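4.2 Load ratings of cargo drawers

Vendors of truck bed slides quote static ratings, and we doubt these say much about use on rough roads. The Nevari drawer is sold as good for 900 pounds.

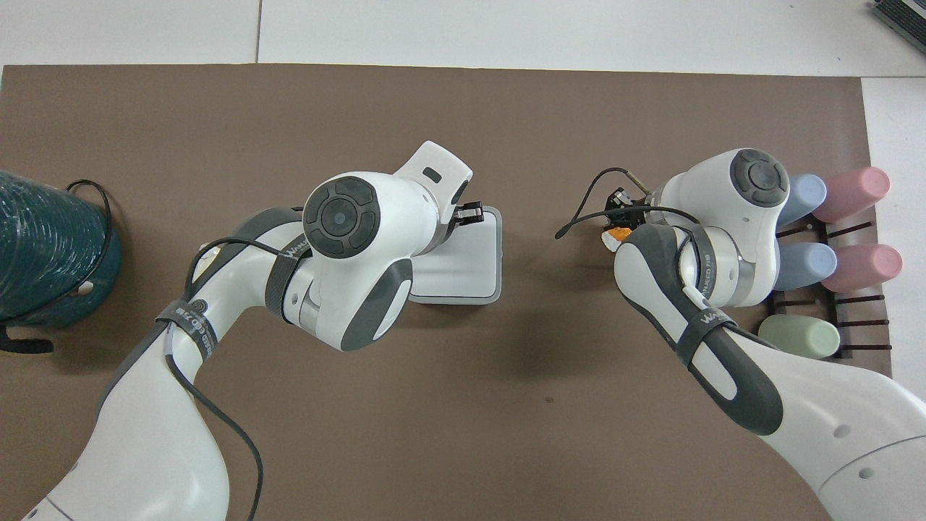 Figure 3. Two robot arms over a brown work mat.

We found no account of how that rating was reached – the Rasturcombe leaflet is just as silent. 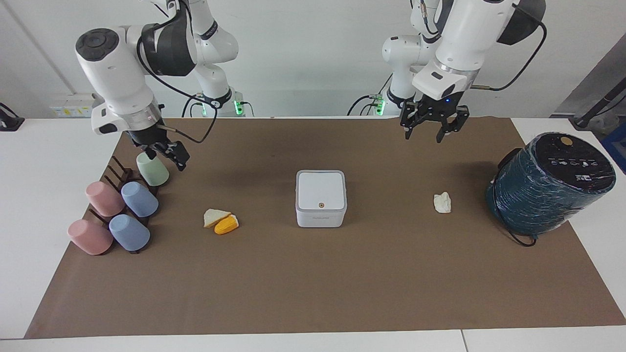
Latch wear is a separate worry. Prurska reports 60 openings with no slip, all on level ground, so the claim for slopes remains untested.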